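Wrist camera or overhead camera for picking up pens and pencils?
Posted in Arms and Grippers
Asked by Zulmira Tavares, February

I've got a small arm on loan from work until the end of the term and I'm trying to settle on a gripper and camera setup before I have to write anything up. The job is simple: pick pens, pencils and markers off a table and drop them in a mesh pen holder. The arm is fine. The gripper and the camera are where I keep going back and forth.

I have two grippers to choose from. One is a Cakell parallel gripper, where both fingers slide straight in and out on a rail. The other is a Dramano two-finger with linkages, so the fingers swing a bit as they close. The Cakell is tidier but it doesn't open very wide and the fingers are bare metal. The Dramano opens much wider and has black pads, and I like it better for that reason.

My trouble is with pencils. Markers are thick enough that either gripper gets them most of the time. With a pencil lying flat, the Dramano closes and the tips come down lower than where they started, so they either press into the table or ride over the top of the pencil and send it rolling. I ran the same pencil 8 times with each gripper. The Cakell got it 7 times and the Dramano got it 3 times.
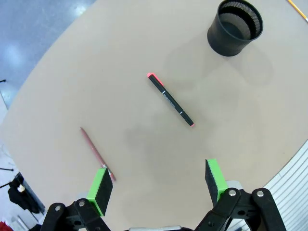
The other half of it is the camera. At the moment I'm using the small one at the wrist and nothing else. I like that I can see both fingers and the thing I'm going for at once, and I don't have to redo much when the table gets bumped. But when the arm comes down close, a finger can hide one end of a pencil, and then my code thinks the pencil is shorter than it is and aims for the wrong middle. The arm's own shadow is a bit of a nuisance as well. A black marker next to a dark patch on a beige table is not always easy to pick out.

I could hang a second camera over the table. Before I go and buy brackets, has anyone compared the two properly? And is the pencil thing a gripper problem or a me problem?

I'm running it all from a Lunitora controller, if that matters.

2 replies

Barry Staniforth
I've used both of those grippers on the bench, so I'll take the pencil part first.

It's mostly geometry. On a linkage gripper the fingertips move in an arc. Wide open, they sit at one height, and nearly closed they sit at another. If you set your approach height with the fingers open, you'll be too low by the time they meet on something as thin as a pencil. On a marker you don't notice because they stop earlier. The Cakell doesn't do it because it travels in a straight line.

You can fix it without changing grippers:

Close the fingers on a pencil by hand (motors off) with the tips just clear of the table, and write down the arm height. That's your grasp height for pencils.
Do the same for a marker. It will be a different number.
Open only as far as you need before you go down. For a pencil I'd open to a bit more than twice its width. Less swing, less error.
If the Lunitora lets you move the arm and the fingers together, raise the wrist slightly as they close. Mine does, but the setting is off by default and is buried in the motion menu.

Also turn the wrist so the fingers close across the pencil at a right angle. If you're 20 degrees out, it will spin instead of lifting.

On cameras, I went through this over the winter. I logged 62 picks with the wrist camera alone and then did the same number with an overhead one added. The overhead view was better at finding things and working out which way they were pointing. The wrist view was better for the last little bit of the move. I ended up using both: one picture from above to choose the object and get its angle, then the wrist camera to correct the position on the way down.

If you only want one, keep the wrist camera but take your measurement from higher up, before a finger gets in front of anything. Save the length and centre from that picture and don't let the code recalculate them once you're close. That alone should sort out your short pencils.

For the shadow, put a second lamp on the opposite side of the arm. A cheap desk lamp with a sheet of baking paper over the front did it for me - just use an LED bulb so the paper doesn't get hot.

pennant_hill
Get the overhead one. I had a wrist camera and the cable kept catching on the elbow joint. Went overhead and never looked back. I don't know the Dramano but softer pads help with pencils on any gripper.

Comment from Zulmira Tavares
Thanks both. Barry, the height was the main thing. I'd been using one number for everything. I raised it for pencils and narrowed the opening, and the Dramano got 7 out of 8 this afternoon, so it's staying on. I haven't found the motion setting yet. Freezing the length from the higher picture works too, though I had to move my starting point so the whole table was in view.

I'll try the lamp before I spend anything on brackets.

Comment from Barry Staniforth
Good. The setting is under the second page of the motion menu, at least on mine. Check it again after any firmware update - it went back to off on me.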